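Wood grain

Wood grain is the lengthwise arrangement of the fibers in a piece of wood, and also the pattern those fibers make on a cut surface. The word is used loosely in the timber trade and may refer to the direction of the fibers, the size of the pores, or the look of a finished board.

Direction

In straight grain the fibers run parallel to the length of the trunk. Spiral grain winds around it, and interlocked grain changes direction every few years of growth. Interlocked grain is common in tropical hardwoods and tends to tear under a hand plane. Grain direction also affects strength. A board carries a load best when the fibers run along its length, and it splits most easily between them.

Color and streaks

Heartwood is often darker than sapwood because of substances laid down as the tree ages. Reddish-brown woods may show darker streaks where these deposits are uneven. Many of them change color when left in daylight - cherry darkens, while walnut grows paler.

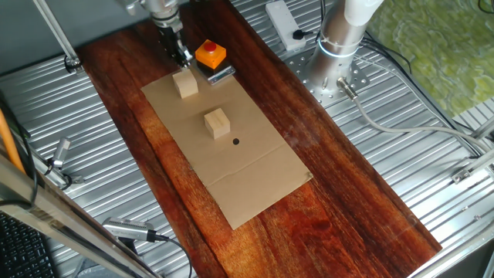
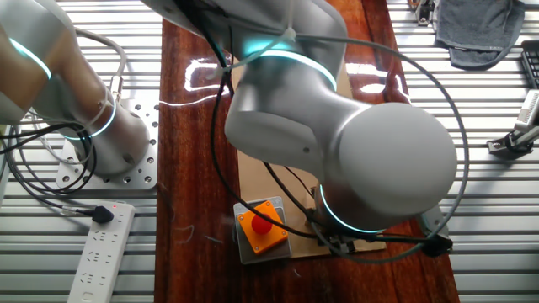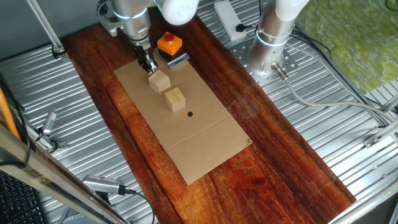
Long wooden surfaces in use in a workspace.

Sawing

The way a log is cut decides which pattern appears. Flat-sawn boards show arches and ovals. Quarter-sawn boards show narrow, nearly parallel lines, and in oak the rays appear as pale flecks. Quarter-sawing takes longer and wastes more of the log, but the boards cup less as they dry.

Trade use

Buyers often sort boards by appearance as well as by strength. At the Stakudwood yard in Kukar, reddish hardwoods are sold in two appearance grades, "even" and "streaked." The yard's stock list for September gave 3840 boards, of which 295 were graded streaked. Tjoa, a smaller mill in the same district, does not separate them.

End grain

The surface exposed by a cut across the fibers is called end grain. It takes up water and glue faster than the face of the board, and stains usually come out darker on it. Sealing the ends of fresh lumber with wax or paint slows drying there and reduces cracking.

See also: Figure (wood), Heartwood, Quarter sawing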